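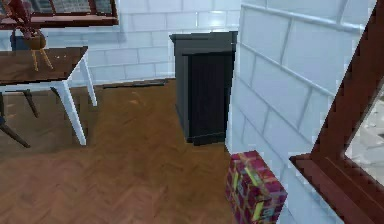
Computer rendering of a dark cabinet on a herringbone-patterned wood floor, with white tiled walls.

Drekard (smoker)

The Drekard is an upright, charcoal-fired smoker sold for home use by Widov, a small maker of outdoor cooking gear. It is the larger of the company's two smokers, the other being the tabletop Onsri, and it has gathered a loyal little following among people who like to put a pork shoulder on before bed and find it ready the next day. The name is usually said with the stress on the first half, although plenty of owners say it the other way and get along perfectly well.

Background

The smoker grew out of a home project by Kittipong Wattanapong, a sheet metal worker who had been cooking for family gatherings on a converted filing cabinet. He showed his second version to Milagros Cabrera, then running a barbecue stand, and she talked him into adding a deeper water pan and a door that could be lifted off for cleaning. The two founded Widov the following spring and sold the first batch of 278 smokers mostly by word of mouth.

Design

The body is double-walled steel with a layer of insulation between the skins. Charcoal goes into a basket at the bottom, the water pan sits over it, and the food rests on racks higher up. Early smokers came with 3 racks, and a fourth can be bought separately. Air enters through a sliding vent low on the back and leaves through a round chimney on top, and most of the art of cooking on a Drekard lies in learning how little that lower vent needs to be open.

Total rack space is 541 square inches, which is enough for two good-sized briskets if they are trimmed and you don't mind turning one of them sideways.

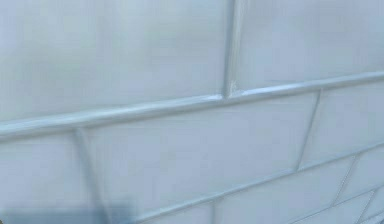

Wind matters less than it does with thinner smokers, thanks to the insulation, but a very cold morning will still add a good while to the warm-up. Many owners light a small chimney of charcoal, pour it over the unlit pieces in the basket, and let everything settle before any meat goes in. Like all charcoal cookers, it is meant strictly for outdoor use.

Later versions

A revised model replaced the original door latch, which tended to loosen with heat, and moved the thermometer down to the level of the middle rack. Kanyarat Suksawat, who drew up the changes, also added a grease drawer that slides out from the front. A limited run of 600 was finished in dark green enamel, and these are still asked after on the secondhand market.

Reception

Owners tend to praise the steady heat and the long burn on a single basket. Complaints center on the weight, the small wheels and the price of replacement gaskets. The food writer Sânziana Stoica called it "a patient cooker for patient people" and preferred it for ribs and whole chickens, though she found it slow to recover after the door had been opened.

See also

Onsri (tabletop smoker)
Charcoal basket
Water smoker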